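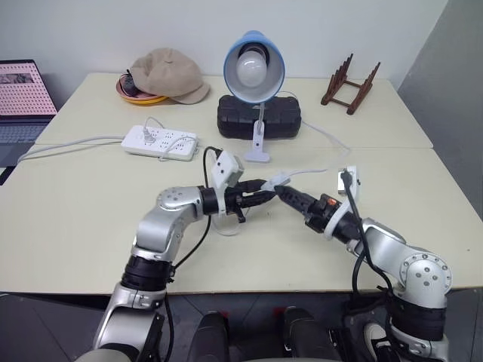 Drurora Twin Bench Cell

Two-arm tabletop cell for handling small household and electrical items
Supplied and supported by Bavidport

Overview

The Twin Bench Cell is a pair of arms set up to work over ordinary tables. It's used for jobs where one gripper has to hold or steady an item while the other does something with it: plugs, cords, lamps, caps, small racks and the like. Most of our customers are training organizations, test labs and colleges.

This page covers what comes with the cell and the working rules we ask owners to follow. The rules are part of the supply agreement. They sit on top of your local workplace safety law and the robot safety standards that apply where you are, and they don't replace either one. If your site rules are stricter than ours, use your site rules.

What is supplied

Two arms with bases, joint covers and wrist mounts
Two grippers with spare fingers
Cable sets and wrist clip rings
Stop button on a fixed lead, for the operator's side of the bench
Floor marking tape and a printed copy of the bench rules
One day of operator training at your site

Tables, lamps, power strips and task items are not included. You can use what you have, as long as it meets the bench rules.

Bench rules

1. Risk assessment first

Do a written risk assessment before the cell is powered for the first time. Do it again when the task changes, when the tables are moved, or when a different gripper or finger is fitted. The assessment has to cover the arms, the fingers, the item being held and everything else on the tables. A rounded arm holding a sharp item is a sharp hazard and should be written up as one.

Arms sold for use near people still need this step. The label on the arm says nothing about your task.

2. Reach and the space where the arms meet

The two arms share the middle of the bench. Set a joint limit on each so that neither can reach past the far edge of the back table, and turn on the arm-to-arm check in the controller. When a task needs both grippers close together, such as passing a plug from one to the other, run it at the reduced speed setting until a trained operator has signed it off.

Mark the floor 500 mm out from the furthest reach of either arm. People not working on the task stay behind the tape while the arms are live.

3. Mains items

Cords and plugs are common task items and they need their own rule.

A plug being picked up, passed or inserted by the arms must belong to an item that is safe to connect with no one touching it. No heaters, no blades, no motors. Power strips used on the bench must be on a protected circuit with a cut-off that trips at 30 mA or less. For first trials of any insertion task, leave the strip isolated at the wall. Go to live power only after the motion has been signed off.

Check plug pins and cord ends for finger marks at the start of each session. Grippers squeeze harder than people do and always in the same place. Scrap a damaged cord. Do not tape it.

4. Lamps and bulbs

Clamp lamps can be left on the bench if the clamp is tight and the cord is routed away from the arm bases. Use an LED bulb. Glass bulbs are allowed only if the risk assessment lists them and eye protection is worn inside the tape.

5. Cables on the arms

The wrist cables need some slack to let the last joints turn. They also need to be held, so use the clip rings supplied and check them when you do the morning check. Move each arm by hand through the full task with power to the joints off, and watch the cable the whole way. If a loop can catch on a finger, a table edge or anything standing on the table, shorten it or move the item.

Cable snags are the most common fault reported to our service desk. They're also the easiest to prevent.

6. Tables

Tables pushed together must be level with each other and must not move when leaned on. Lock any castors. If the tables drift apart during a session, stop the arms before pushing them back.

Loose items may stay on the tables if they're part of the task or have been listed in the setup sheet. Drinks may not. Laptops should sit at the outer edge, out of reach of both arms, and the operator must be able to read the screen without leaning over the bench.

7. Stopping and going in

Press stop before reaching over the tables. Pausing the program is not the same thing, and a paused arm can start again from another screen. After a stop, a gripper may still be holding its item. Support the item with one hand before opening the fingers from the pendant.

Test the stop button at the start of each day and initial the sheet.

8. People

At least one trained operator must be present whenever the joints are powered. Where a second person is moving items on the bench, the two agree beforehand who calls the start, and only that person does.

Long hair is tied back. Lanyards come off.

Daily check

Stop button tested
Joint covers in place, screws flush
Clip rings closed, cable slack right
Fingers clean and not cracked
Indicator light on each gripper showing the expected colour
Cords and plugs inspected
Tables level and locked
Floor tape in place
Setup sheet matches what is on the bench

Keep the sheets for 2 years. Our service staff will ask for them at any warranty visit.

Finger wear and grip force

Standard fingers are rated for up to 50 N. Set the force to the lowest value that holds the item. For plastic plug bodies, start well under the limit and work up in small steps. Replace fingers in pairs.

Kalniņš soft fingers fit the same mount and give a better hold on cloth and curved items. They mark less but wear faster. Changing to them counts as a change of gripper under rule 1.

Training and sign-off

Operator training is given by Imelda Samonte or Aigars Ķēniņš and takes one day. It covers setup, limits, the daily check and two supervised tasks, at least one of them using both arms. Sign-off is personal to the operator and runs out after a year. Refresher sessions are held at our Jamton office each June, or at your site by arrangement.

Changes to this page

Wed 18 December: rule 3 rewritten to require isolated power for first insertion trials. Rule 6 now covers laptops. Thanks to Định Châu for pointing out that the old wording on cord inspection left out the plug pins.

Ordering and service

For a quote, send us your table sizes, the type of tasks planned and a photo of the room. Delivery is around six weeks from the signed order. Spare fingers and clip rings are kept in stock.

Service and rule questions: Ivars Luik, Bavidport service desk
Sales: Ojārs Butkienė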